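Venero wants you to be scared in the snow. Does it have a game to go with it?
4 min read | 03/07/2019

Jinfeng Fan has been asked about the trailer so often that the answer now arrives before the question does. Yes, it was running on a real machine. No, the avalanche isn't in the build I'm about to play.

"We cut it," says Fan, who directs Venero at the small studio Kesis. "It looked great and it was no fun. You held one button for 40 seconds and then you were dead or you weren't."

Fair enough, except that the avalanche was the thing people shared. What's left is a survival game set at a closed ski station, played in first person, with a body temperature meter and something large moving about on the upper slopes. I've played a lot of games with a temperature meter. Most of them give up on it by the third hour.

Fan doesn't argue. "The meter is a chore in most games, and I've shipped one of those. In ours the cold changes what you hear. If you're freezing, you start missing footsteps."

In the 2 chapters I was allowed to see, I noticed that happening once. The rest of the time I stood next to a stove until the bar filled up. When I mention this, Fan laughs and writes something down.

The creature is called Guo, and the studio is proud of it. It is supposed to learn your habits. I hid in the same locker four times and it walked past me four times.

"It needs longer than you gave it," Fan says. How much longer? "A few hours. I know how that sounds."

It sounds like every clever monster I've been promised in a preview. Fan says the team has logged 488 test sessions and that in 359 of them players changed their hiding place without being told to. I ask if that's because the monster got smarter or because the players got bored. "We didn't ask them that," Fan says, after a pause. "We probably should."

There's also Skindix, the in-game wardrobe, where you swap coats and gloves. Will it cost money? "Not at launch." And after launch? "I can't promise for the publisher." I would have liked a shorter answer.

Fan does talk well about clothing, and about how a padded coat should slow your arms and muffle your hearing. None of it was switched on in my build. Venero is due in July, and I'd want to see a good deal more of it before paying.

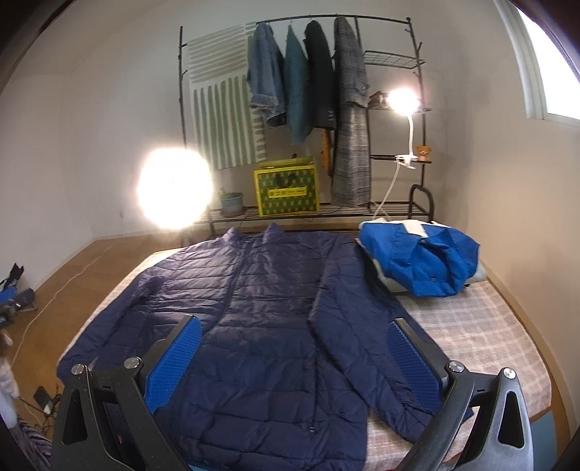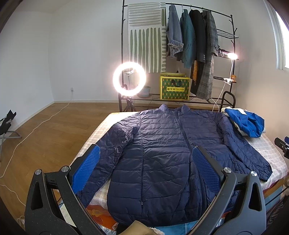 Navy puffer jacket, laid out front side up.

12 comments | 31 shares
Contact us | Copyright 2019, all rights reserved | Back to top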